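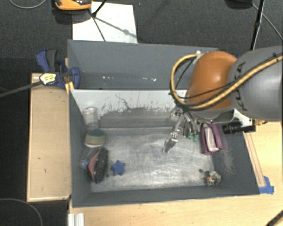

Hallo zusammen, ich melde mich mal wegen der Frage nach den Hintergründen für Neugeborenenfotos, die am Donnerstag hier aufkam. Ich habe jahrelang alles auf Cremeweiß fotografiert und bin inzwischen bei einem ruhigen Grau gelandet, so in Richtung der großen Kiste oben im Bild, dazu vielleicht ein Untergrund aus hellem Holz wie die Tischplatte da drunter. Hauttöne kommen darauf viel wärmer raus, und die roten Flecken, die ja fast alle Babys in den ersten Tagen haben, muss man hinterher kaum noch anfassen!

> Ich habe mir bei Fotix den Stoff in Creme bestellt und
> finde, die Kleinen sehen darauf alle gelb aus. Liegt das
> am Stoff oder am Licht? Ich nehme das Achari-Dauerlicht
> auf 3000 Kelvin, Fenster ist links daneben.

Da haben wir es doch, glaube ich :-) Fenster und 3000 Kelvin gleichzeitig, das beißt sich. Mach die Lampe aus oder häng das Fenster zu, aber bitte nicht beides mischen. Ich arbeite fast nur noch mit Fensterlicht und einem Reflektor (der alte von Setolik, völlig zerknautscht, tut es immer noch), und wenn es im Winter zu dunkel wird, verschiebe ich lieber auf den Vormittag.

Der graue Stoff ist übrigens aus dem kleinen Laden in Birkorcombe, 2 Meter reichen für den Sitzsack locker. Vorher unbedingt waschen, meiner hat ziemlich gefusselt.

Wie macht ihr das bei Zwillingen, nehmt ihr da einen breiteren Stoff?

Viele Grüße in die Runde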